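The cell that takes servers apart, and the people who keep it honest

By the loading doors of a long shed in Prultonport there is a robot cell that spends its days with its fingers in old servers. It belongs to Nikgate, a firm that takes in machines from data centres, strips out what can be used again and sends the rest off to be melted down. I went to see it on a grey morning expecting to be shown the robot. What I was shown, for most of a very happy day, was how the robot gets looked after, and I came home far more excited about that!

Anyone who has seen a robot arm at a trade show will know how smooth and certain they look. Up close, in a working cell, you see how much of that certainty has been put there by people with torches and feeler gauges. A server is a fiddly thing. It has lids and latches and little levers, and no two models put them in quite the same place. Some units arrive in tidy condition. Others have been dropped, or shoved on to a pallet at an angle, so that a sheet metal edge which ought to be straight has a gentle bow in it. The robot has to cope with all of this using a gripper, a wrist camera and whatever the crew have taught it.

The crew call the cell Jakubowski. The name came with it from its previous home in Predbridge, where it was painted on the control cabinet, and it stuck. (The paint has long since been covered by a newer coat, but the job sheets still say Jakubowski at the top.)

The working day starts before the arm moves at all. Somebody walks the fence, tries the gate switch, looks over the cables where they loop at the elbow, and wipes the camera window with a cloth kept in a sealed bag. Then comes the part I liked best, the finger check. Each finger of the gripper is held on by a screw, and a screw that has backed off by a fraction of a turn is enough to spoil a morning's work. The fitter puts a driver on every one, feels for movement, and draws a thin line of paint across head and finger whenever one is tightened. If the line is broken next time, the screw has shifted. It is the sort of trick you could teach a child in a minute, and it has been keeping machinery together for longer than robots have existed.

After that the arm goes through its warm-up, a slow set of stretches that looks for all the world like a cat getting off a sofa. It touches a steel pin from several directions and the controller works out whether the fingertips are where it thinks they are. On a good day the answer comes back and everybody goes for tea. On a bad day the numbers have drifted, and the hunt begins: a knock, a worn bearing, a finger bent by a stubborn lid. I was there on a good day, though I was told with some relish about the bad ones.

Setting up for a new model of server is a longer affair. Nikgate sets aside 6 hours for it, and the first of those goes on simply studying the unit by hand. The fitter opens and closes every moving part, over and over, feeling where the resistance comes and where it lets go. There are notes on a clipboard in soft pencil, full of arrows. "Push, then lift," says one. "Lift first or it bites," says another, underlined twice.

Then the robot is brought in to learn the same movements, and the pace drops right down. The arm is moved to a point close to the job, stopped, checked, and moved again in tiny steps. There is a lovely hush around the cell while this goes on. One person has the teaching handset, the other stands at the monitor, and between them they creep the fingers in towards the metal.
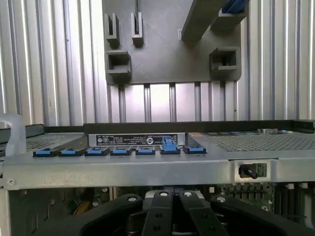

The gripper at the front lip of a chassis, fingertips just at the metal. One blue tab in the row of latches stands upright.

Blue tabs are a gift to this kind of work. A strong colour against black plastic is easy for a camera to find, and the position of the tab tells the software a good deal about the state of the latch. Plain metal is another matter. It shines, and the shine moves when the camera moves, so a bright stripe can pass for an edge and a real edge can vanish altogether. Much of the setting up in Prultonport is therefore a matter of lamps. They are mounted on jointed arms with big plastic knobs, and the crew shuffle them about like portrait photographers until the picture settles down. Once the right position is found, the joints are marked with tape and woe betide anyone who leans a broom against them.

The next stage is grip force, and here the enthusiasm of the crew really does become catching. Too little and the fingers skate off. Too much and a plastic tab that has survived years in a rack snaps in a moment. They begin with a force so gentle it barely dents a sponge, and work upwards, a notch at a time, on a scrap unit kept for the purpose. When a latch lifts cleanly they do it again, and again, until they have 20 clean lifts in a row. One slip and the count goes back to nothing. I watched a run fall over at the very last lift and heard the groan go right round the shed. They started again without a word of complaint, and half an hour later they had it.

I asked to try the handset myself and was given a foam block to practise on. I can report that it is very hard! Your eyes tell you the finger is nearly there, the monitor tells you it is still well short, and your thumb wants to hurry. I squashed the block. The people who do this every day have a patience in their hands that I can only envy.

Repairs have their own rhythm. The gripper comes off for a full service after 500 hours of running, whether or not anything seems wrong with it. When I visited it stood at 477, so the parts were already laid out on a bench, under a clean tea towel. There were seals, springs, a tube of grease and a spare set of fingers in a biscuit tin. The old fingers are never thrown straight out. They are put beside new ones and looked at under a lamp, and the wear on the tips shows where the robot has been pressing harder than it should. In September a polished patch on one fingertip led the crew back to a lever they had been approaching from slightly the wrong angle. They moved the approach point by the thickness of a coin and the patch has not come back.

The wrist cable is the other thing that needs regular care. It bends every time the arm reaches, and a cable which is happy enough at rest can drop out for a blink when the wrist is turned hard over. The crew have a test for this which involves holding the arm in its most awkward pose and stroking the cable gently with a gloved finger while watching the camera feed. If the feed flickers, the cable goes in the bin. They do not try to nurse it along.

Everything is written up in a fat logbook on a string by the gate. There is a digital version too, with charts, but the paper one is what people reach for. I leafed through it over a cheese roll. The entry for the morning of my visit read, in full: "Mon 23 October. Screws good. Pin check good. Lamp two nudged, put back. Visitor squashed the foam."

By mid-afternoon the new program was ready for its first run at full speed. The gate was shut, the beacon came on, and the arm swung over to the practice unit and went down the row at a pace that made me laugh out loud after so many hours of creeping. Then it stopped, drew back and waited for the next one. The crew had already turned away to argue about the lamps.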